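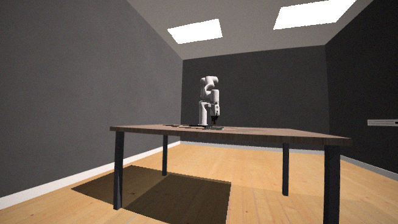
Can the arm be driven in the simulator before the real one is bolted down?
Run every new program in the simulator first, then at low speed on the real arm. The Darkar controller uses the same program file for both, so nothing has to be rewritten.

Section 4. First moves

Read Section 3 (mounting) before you start. The steps below were written for the shared workshop in Uststead and also work for a home build with the same controller.

4.1 Load the table model

1. Start the controller software and choose Simulated.
2. Open the table file. Measure your own tabletop and type in its length, width and height in millimeters. The file comes with a length of 1000, so change it if yours differs.
3. Set the base position to match where your mounting plate will go. Measure from the front edge of the table to the center of the plate.
4. Save under a new name. Do not overwrite the supplied file.

Note: The model does not know about cables. Leave slack for them on the real arm.

4.2 Set the gripper offset

1. Select the Zerkow gripper in the tool list.
2. Turn the wrist until the gripper points straight down.
3. Lower it in small steps and stop before the fingertips reach the part.
4. Store this position as Approach.
5. Raise the arm and store a second position as Clear.

CAUTION: The arm must pass through Clear before any sideways move. A low sideways move can drag the fingers across the table.

4.3 Repeat on the real arm

1. Check that the emergency stop is within reach and that it works.
2. Switch from Simulated to Live. The speed drops to its lowest setting.
3. Step through the program one move at a time.
4. If the fingertips sit too low at Approach, press Stop and correct the table height in the file.

CAUTION: Keep hands off the table while the drives are on. The Verschueren power supply can hold a charge for up to 3 minutes after it is switched off.

Section revised 31/01/2019 by Olga Benítez. Send corrections to Ans Van Wijk.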